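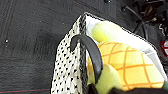

Saco de pano às pintinhas em cima de uma alcatifa cinzento-escura.

Truques para tirar nódoas e pó da alcatifa: o que vale a pena e o que é conversa

Há anos que leio as mesmas receitas, copiadas de página em página, e desconfio que metade de quem as publica nunca teve alcatifa em casa. Eu tenho. Fui experimentando várias, umas por curiosidade e outras por desespero, e deixo o que penso de cada uma.

Bicarbonato e vinagre juntos
O clássico. Faz espuma, faz barulhinho, parece que está a acontecer alguma coisa. A espuma é o ácido e a base a anularem-se um ao outro, e o que fica na fibra é sobretudo água salgada. Se quer usar bicarbonato, use-o sozinho e seco: espalhe à noite, deixe até de manhã e aspire devagar. Ajuda nos cheiros. Nas nódoas, nunca vi grande coisa. O vinagre, bem diluído e experimentado antes num canto escondido, serve para algumas manchas de café. Em lã não arriscava sem perguntar a quem a vendeu.

Sal grosso no vinho tinto
Chupa algum líquido se for posto logo. Um pano de algodão branco dobrado em quatro, com o peso do corpo em cima, chupa mais e não deixa grãos a ranger debaixo dos pés durante uma semana. Carregar, levantar, mudar para uma parte limpa do pano, carregar outra vez. Esfregar é que não.

Cubos de gelo nas marcas dos móveis
Este funciona, para minha surpresa. Um cubo em cada marca, deixar derreter, enxugar e levantar o pelo com uma colher. Nas alcatifas de pelo muito raso o efeito é fraquinho, porque há pouco pelo para levantar. E cuidado se por baixo houver soalho que não goste de água.

Rodo de borracha para os pelos do gato
Também funciona, e custa-me admiti-lo. Puxe sempre no mesmo sentido, com passagens curtas. Sai uma quantidade de pelo que dá vergonha, mesmo depois de aspirar. Uma luva de borracha da loiça faz o mesmo nas escadas.

Aspirador caro
Comprei o Arkberg depois de ler 36 opiniões entusiasmadas. Aspira bem. O antigo também aspirava, desde que eu limpasse o filtro, coisa que não fazia. Antes de gastar dinheiro, esvazie o depósito, corte os cabelos enrolados na escova e veja se o tubo está entupido. O que faz diferença a sério é passar devagar e nos dois sentidos.

Espuma de marca ou detergente da loiça?
Paguei pela lata da Fiteo e comparei-a com uma colher de chá de detergente em meio litro de água morna, em duas manchas de molho de tomate. Não vi diferença. O segredo, se é que há, está em enxaguar bem com um pano húmido, que o resto de sabão agarra sujidade nova e a mancha volta mais escura do que era.

Cestos e sacos para a tralha do chão
As revistas prometem que com cestos bonitos a casa se arruma sozinha. Não se arruma. Reconheço-lhes, no entanto, uma vantagem: é muito mais rápido levantar um cesto do que apanhar peça a peça antes de aspirar.

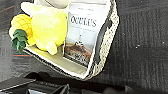
Cesto com forro bege e bonecos de peluche lá dentro.

Escolha-os leves e com forro liso, que se limpa com um pano. Os de vime por forrar largam lascas e prendem fios. E sacuda-os na varanda de vez em quando, porque o fundo junta mais migalhas do que a alcatifa. Quanto aos peluches, aguentam quase todos um programa delicado dentro de uma fronha fechada, mas leia primeiro a etiqueta.

Pós perfumados
Cheiram a pó perfumado. Entopem o filtro e o cheiro passa em dois dias. Abra a janela.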